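Course handout, session 9: Sorting and storing small jewellery
Skodora Evening Courses, household skills
Revised 2019-08-31

These notes go together with the talk. Please read them before the practical part and bring your own pieces if you wish, but nothing of high value. The cupboard in the classroom has no lock.

## 1. What we mean by small jewellery

In this course the words cover rings, earrings, bracelets, loose beads and small ornaments which have come away from something else. Watches and long necklaces are in the next session, in September, together with Iestyn Kemeys, who will show the knots.

Most households keep all these things in one box or dish. It is pleasant to look at, but the hooks catch in the bracelets, and a hard stone can scratch a soft metal beside it.

## 2. Preparing the place

Work on a soft surface. A quilt, a folded blanket or a thick towel is suitable, and a bed is better than a table if you have bad knees and do not want to look for things on the floor. A ring that falls on cloth stays more or less where it fell.

A plain cover is easier for the eyes. On a patterned one a thin earring wire can disappear among the lines of the print, so move your hand flat over the cloth when you finish — slowly, and towards you. If you only have a patterned cover, put the smallest pieces on the darkest part.

Keep a shallow container near. It holds the pieces that are waiting.

## 3. Order of work

1. Take out the pieces one by one. Do not turn the box over.
2. Put rings with rings. Leave a finger's width between them.
3. Lay each earring with its hook pointing away from you, and look for its partner before you continue.
4. Beaded bracelets stay in the container until last. If the thread is weak, the beads will at least fall in one place.
5. Ornaments without a pin or a chain go in a separate paper envelope. Write on it where you think they belong.

Ha-neul Ok, who taught this session before me, used to do the earrings first. Both ways are possible. I prefer rings first, for they are quick and the student sees some progress.

## 4. Gold-toned and silver-toned pieces

We say "gold-toned" and "silver-toned" in this class when we speak only of the colour. Do not write "gold" on a label if you have not found a mark. A mark of 1,000 is hardly ever met on jewellery; the usual marks for silver are 925 or 800, and for gold 375, 585 or 750. Look inside the band with a magnifying glass and a good lamp.

An open band, where the two ends do not meet, should not be pressed to make it smaller. It bends a little each time, and after some years it breaks at the back.

## 5. Storage

Three kinds of tray are in the classroom for you to try:

- Bridska tray, with narrow grooves for rings
- Dmytriv card, with small holes for earring hooks (178 holes, more than most of us need)
- Kondau pouches, soft, one bracelet in each

You do not have to buy any of them. An egg box with a piece of cotton cloth in each cup does the same work for rings. For hooks, a strip of stiff card with holes from a needle is good.

Clear stones and crystal clusters should not touch each other. Wrap them singly, and do not use cotton wool, as the fibres stay in the setting.

## 6. For homework

Sort one box at home, not more. Write a short list of the pieces, with colour, kind and condition, and mark the single earrings with an S. We will compare the lists at the beginning of the next session.
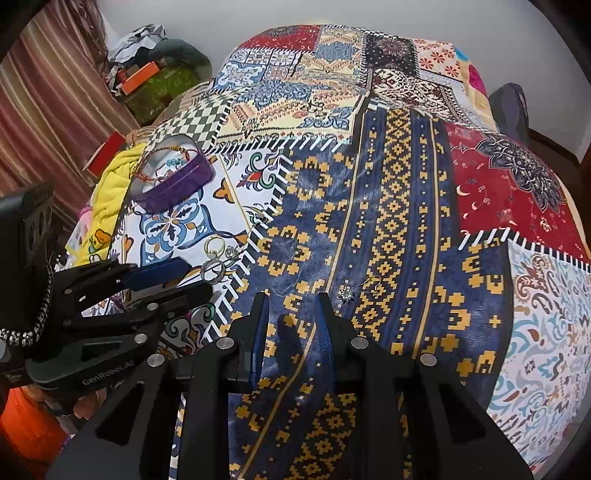
**Where should I keep an earring that has lost its partner?**

Put it on the same card as the pairs, in the last row, and leave the hole next to it free until you have looked through all your boxes.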